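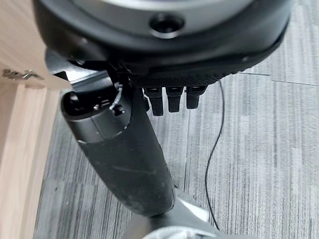 Last changed: Sep 12, 2004, by Theresia Holzer

Workshop notebook – floor, surfaces and loose cable

Carried on from the last entry. The shelves are done, so this one is mostly floor level, plus what came up while I was down there.

Floor. Swept from the back wall to the door, then went over it with the damp mop and two buckets of plain water. Did not use the Sorkent cleaner. It left a film last time that picked up grey footprints within a day, and I had to wash it off again. There are old tape marks near the bench that won't lift with water. Tried a plastic scraper on one and it came away with some colour from the floor paint, so I stopped. Will ask Lüthi what they put down originally before trying a solvent.

Dust. Still comes back quickly on anything matte and black. Smooth plastic wipes clean in one pass with the dry cloth, but mesh and knurled surfaces hold lint from it. The soft brush works better there, followed by the vacuum on low. Pale smudges on the scuffed black tube: I would try a barely damp cloth first and leave the scratches alone. Polish will only give us shiny patches next to dull ones.

Open ends. Please brush away from any open end where parts are exposed, and keep the damp cloth well clear. Foam plugs are in the left drawer, 13 of them, mixed sizes. I cut five more from the packing foam but they are a bit rough and shed crumbs, so use the bought ones where you can.

Cable. Thin white cable should keep its curve where it comes out of an opening. Don't pull it straight to get the brush behind it. I had a length on the bench that had been bent hard against a bracket edge, and the jacket had gone flat there. Cut that section out and binned it. The rest is coiled loosely and hung up – no twist ties, they bite into it. Velcro only.

Brackets. The flat grey ones were in with the hinge stock again. Moved to the tray under the vice. Checked the edges with a fingertip and filed the sharp ones, then wiped them down with a rag. They need a label on the tray and I have not made one.

Lights. Two tubes over the bench are flickering. Makes it hard to judge whether a surface is dusty or only dull. Finby quoted for replacements and can fit them in October. In the meantime the clamp lamp is good enough if you set it low and to one side, so the dust shows up.

Time: some 2 hours for the floor including drying, most of the afternoon for the rest.

Still to do:
– tape marks by the bench, after hearing from Lüthi
– label for the bracket tray
– more dry cloths (the Trenanix ones wash well, the cheap ones don't)
– vacuum filter needs a rinse, and it has to dry overnight before it goes back in

Broom is behind the door. It keeps turning up in the hallway.

TH

Recent entries
Shelves and hinge stock
Bench vice, new jaws
Sorkent cleaner on painted floor
Drawer foam, offcuts and sizes
Lamp and outlet check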